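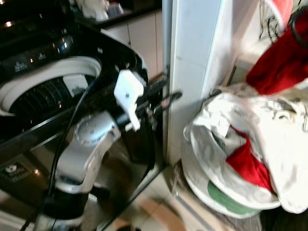 Food Media and Culture
Week 6 notes: Brand recipes and the back of the packet

Read these before the tutorial. They cover the same ground as the lecture but leave out the film clips, which are on the course page.

What we mean by a brand recipe

A brand recipe is one written or paid for by a company that sells one of the ingredients. It might be printed on the packet, tucked into a free booklet or posted on the company's site. The cook gets a dish and the company gets another reason for the product to be bought.

Most of you grew up with at least one of these. A slice made with a particular condensed milk, a dip that needs a packet of soup mix, a casserole with a tin of something poured over it. In many families the company's name has dropped away and the dish is known as Nan's or Aunty's. Keep this in mind for the interview task.

Case study: Mayrhofer malt extract

Mayrhofer sold malt extract in tins, first as a tonic for children and later as a baking ingredient. Sales of the tonic fell once families could get vitamins in other forms. The firm still had the factory and the tins, so it went looking for a new use.

Its answer was a booklet of 22 recipes, mailed free to anyone who sent in a label. The first printing was 2,000 copies. The recipes were tested by Mathias Oberholzer, a pastry cook from Vullau, who kept a notebook of every trial. According to the notebook he baked 494 loaves and cakes for the project, and he was blunt about the bad ones. "Gluey" turns up a lot.

Points to note from the booklet:

The tin is named in every recipe, usually in the first line.
Quantities are given in tins or half tins where possible, so the cook is never left with much over.
The flavour of malt is hardly mentioned. The writing is about colour, moistness and how long a loaf keeps.
Savoury dishes come last. There are only two, a glaze for ham and a brown bread meant to go with soup.

The malt loaf is the one that lasted. It was copied into community cookbooks around Brallness, at first with the Mayrhofer name and then with plain "malt extract". Compare the two versions in your reader. The sugar has been cut and an egg has gone in - look at what else has moved.

A second example: Gralero

Gralero made a bitter orange soft drink. Its advertising put the drink in marinades and jellies, and the recipes were written by Marek Ďurica, who had worked in hotel kitchens before he went into advertising. Acid and sugar both do real work in a marinade, so some of these dishes are quite good. The jelly sets badly if the drink is still fizzy, and the leaflet does not say so.

Questions to bring to the tutorial

1. Who is the recipe speaking to, and how much cooking does it assume they can do?
2. Could you swap the named product for another brand without changing the dish?
3. When a recipe loses its brand name, does the company lose anything? 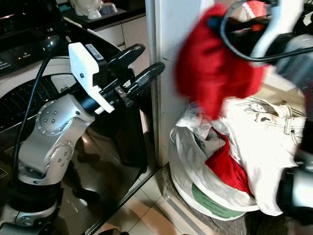 Assessment reminder

The recipe history is due in August. Choose one dish that began as a brand recipe and trace it through at least three printed or handwritten versions. Interview one person who cooks it. Photocopies of the recipes go in an appendix and do not count towards the word limit.

If you can't find a dish, come and see me in the hour after the lecture. There is a box of old leaflets in my office and you are welcome to borrow from it overnight.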